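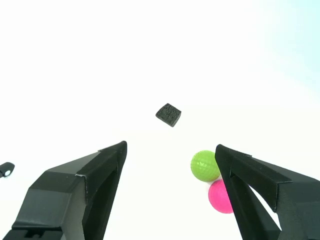 Weldu Project: Sorting Small Objects with a Two-Finger Gripper
Final report, Robotics Practicum
Prepared by Sheena Laing and Effie Moffat

1. Purpose

The Weldu project was assigned to the second-year practicum group at Lundby Technical College. The team was asked to program a tabletop arm to pick up small balls of different colors and place them in a bowl, using camera input only. The work was completed in one term and presented to the department in May.

2. Equipment and Setup

The college supplied the arm and the two-finger gripper. Motion control was written in Pustura, the software package used in all first-year courses. The work area has a white table surface and plain white walls, which simplified color detection and reduced the time needed for calibration. The bowl was kept within reach of the arm, and its position was recorded before each block of trials.

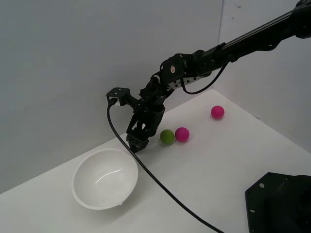
3. Procedure

Each trial began with the arm in its home position. The program selected a target by color, moved the gripper above it, lowered the fingers, closed them, and carried the ball to the bowl. A trial was scored as a success only if the ball stayed in the bowl after release. Balls lying side by side were treated as a separate case, as the fingers need clearance on both sides of the target.

4. Results

The team ran 296 trials with single balls and 30 with touching pairs. The success rate for single balls was 91 percent. In the touching-pair trials, 13 attempts succeeded. Most of the failures in the second group occurred when a finger came down on the neighboring ball and pushed both out of position. Green and pink were rarely confused by the detection program.

5. Division of Work

Sheena Laing wrote the color detection program and kept the trial log. Effie Moffat was responsible for motion planning and gripper settings. Both students took part in all trials.

6. Recommendations

The team recommends that the next group add a step that separates touching balls before grasping. Wrist rotation should also be tested, so that the fingers can close across the line of the pair. The trial log and source files have been placed in the Dretard archive, where they are available to practicum students on request.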